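January, late evening

Spent most of the day on the equipment list. Edeltraud Petersen wants it on one page before she signs anything, and I had it at four. It's down to two now.

The arms are settled. We go with Jarnus, two units, delivery in 12 weeks. Muvia quoted lower but their service contract runs only a year and the second year is priced so high that the saving disappears. I wrote that in the margin for her.

Grippers are the harder part. I had put down 36 of the hand-held ones and Maarten Koster thinks 40, so that there are spares when the pads wear out. He is probably right about the pads. The Prurkar set comes with replacements at 247 a kit, and I had forgotten to put the kits in at all. They're in now, under consumables, where Edeltraud will ask why they aren't under hardware.

Maarten also brought up storage and charging. We have shelves but no proper charging rack, and every outlet on the back wall is already in use. I added a line for an electrician and left the amount blank until someone comes to look.

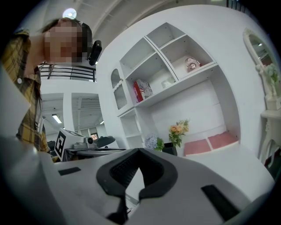 The other open question is rubber. Bittencourt sells a softer grade for the V-shaped pads and says it holds small items better. I don't want to order a full set on their word. I'll ask for a few samples and have people use them for a month next to the ones we have — if there's no difference we keep the standard grade and drop the line.

Still to do: call Jarnus about freight, get the second quote for the mounts, find last year's insurance figure. Maarten has the old spreadsheet and promised to send it tonight. Nothing yet. Going to bed.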